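Print this page | E-mail this page

Student Projects, August
By the Dranerau project group

Collecting demonstrations for two-handed kitchen tasks

3. Data collection

All demonstrations were recorded in simulation by teleoperation. The target was 400 episodes. Each episode starts from a random layout of the counter objects and ends when the operator presses stop or after 80 seconds.

We discarded 27 episodes in the first pass, mostly for tracking dropouts in the left hand. A further 67 were kept but flagged - the task was completed, but one hand stayed idle throughout. Flagged episodes are left out of the baseline training set.

Joint positions, hand poses and the head view are logged on one clock. Early logs had a lag between hand and view, and those were recorded again on Tuesday.

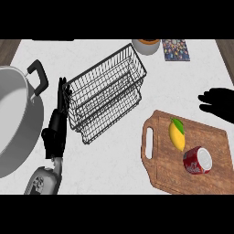

Figure 4. Simulated counter, left hand at the wire basket, lemon and soda can on the cutting board.

Object placement near the counter edges remains a weak point - see Section 5.

Related items
Pastia: grasp labeling by hand
Rurkberg simulation lab notes
Dimitriou project, final report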